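Skimilo Cup

The Skimilo Cup is a limited-overs cricket competition contested by club sides in the Skov district. It is played each July on turf and matting pitches and is named after Skimilo, a sports equipment supplier that has paid for the balls and the trophy since the competition was set up. The cup is separate from the district league, although most of the same clubs take part in both.

Format

Matches are limited to 27 overs per side. The odd number dates from the first season, when organizers wanted two matches a day on the same ground and found that 30 overs left too little light for the second. A bowler may deliver no more than six overs. An innings ends when the overs have been bowled, when ten wickets have fallen, or when the side batting second passes its target.

Clubs are drawn into 2 groups. Each club plays every other club in its group once, and the top pair from each group go on to the semifinals. The final is a single match on the last Sunday of the competition. There is no match for third place.

Points and tie-breaks

Four points are given for a win and two for a tie or a match with no result. A bonus point goes to a winning side that bowls its opponents out for fewer than 95. Clubs level on points are ranked by the result between them, then by net run rate, and finally by a drawing of lots. In the knockout stage a tied match goes to the side that has lost fewer wickets. If wickets are also level, the side with the higher score after ten overs goes through.

Net run rate is worked out as the runs scored per over by a club across all group matches, minus the runs scored per over against it. A side that is bowled out is treated as having used its full allotment of overs. Abandoned matches are left out of the calculation.

Playing conditions

The Laws of Cricket apply except where the competition rules differ. The main differences are these:

A white ball is used in all matches, with a new ball at the start of each innings.

Fielding restrictions apply for the first eight overs, when only two fielders may stand outside the inner circle. For the rest of the innings the limit is five.

A no-ball for overstepping is followed by a free hit. Free hits for other kinds of no-ball were tried for one season and then dropped.

An interval of 20 minutes is taken between innings. It may be cut to ten minutes if play has started late.

Rain and reduced matches

If rain delays the start, one over is removed from each innings for every seven minutes lost. A match needs at least 12 overs per side to count as a result. When the second innings is interrupted, the target is reset by average run rate, a method often criticized by clubs because it tends to favor the side batting second. A proposal to move to a resource-based method has been raised more than once, but the scoring software in use at the smaller grounds does not support it.

The final has a reserve day. Play on the reserve day continues from the point at which it stopped - it does not begin again unless fewer than five overs were bowled on the first day.

Grounds

Group matches are shared among the home grounds of the clubs. The semifinals and final are played at Drirkora Park, which has a turf square, two sight screens, and banked seating for 400 spectators. The boundary at the southern end is shorter than at the northern end, and the square is set slightly off center as a result. The pavilion holds the dressing rooms, the scorers' room, and a kitchen.

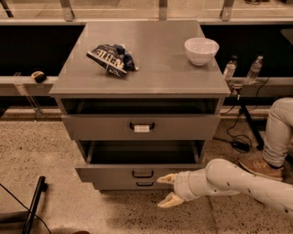 Eligibility

Each club names a squad of 16 before the first group match. A player may appear for only one club in a season, and a player registered after the squad date may take part only as a substitute fielder. Sides must include at least three players under the age of 21. This rule was brought in to stop clubs from filling their teams with paid players hired for the month, and it is checked by the match umpires at the toss.

A club that fields an ineligible player loses any points gained from the match. Its opponents receive four points, and the match is left out of net run rate.

Trophy

The winning club holds a silver-plated cup on a dark base, which it must return before the next season begins. Engraving is paid for by the holder. A smaller award, the Zatell Plate, goes to the leading wicket-taker of the group stage. Where two bowlers finish level, the plate goes to the one with the better economy rate. Wickets taken in the semifinals and final do not count toward it, although they are included in the published averages.

Records

Scorecards are kept by the district scorers and are published after the end of each season. Those from the earliest seasons are incomplete, and several give only team totals and fall of wickets. For this reason the competition's official batting and bowling records begin with the first season for which full cards survive - earlier performances are listed separately and are not ranked.

See also

Limited-overs cricket
Net run rate
Club cricket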